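Writing for the Local Paper – Handout 5
Death notices and obituaries
Tutor: Delia Bratu
4/4/19

A death notice is paid for by the family and usually printed as it is sent in. An obituary is written by the paper. At the Ornbridge papers the two sit on facing pages and readers mix them up, so know which one you have been asked to write before you ring anyone.

The first sentence gives the full name, age, place of death and date of death. Cause of death goes in only if the family agrees. Write "died", unless a paid notice asks for "passed away" or similar.

Next comes the life. Most families will give you dates of schooling, work and marriage in that order, and it is fine to keep to it. Check place names against a map. In December we ran a piece that put Osside in the wrong county and had 34 letters.

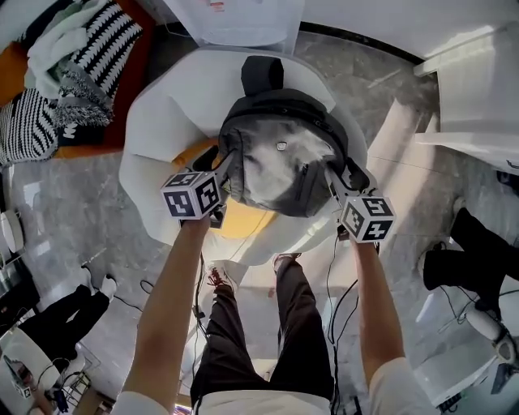
Survivors are listed by closeness: spouse or partner, children, grandchildren, brothers and sisters. Ask how each name is spelt, even the short ones. Ask too about stepchildren and former partners – leaving someone out causes more upset than any other mistake.

Service details go last. Give the place, the time and where donations should be sent. Ring the undertaker to confirm.

Length: a standard notice is 126 words. Anything longer is charged by the line.

For next time
Read the two cuttings given out in class (Arvid Fjeld, boatbuilder, and Jozefína Brabec, piano teacher). Mark every fact you would want to check and say who you would ask. Then write a standard notice from the Fjeld cutting. Robel has the spare copies.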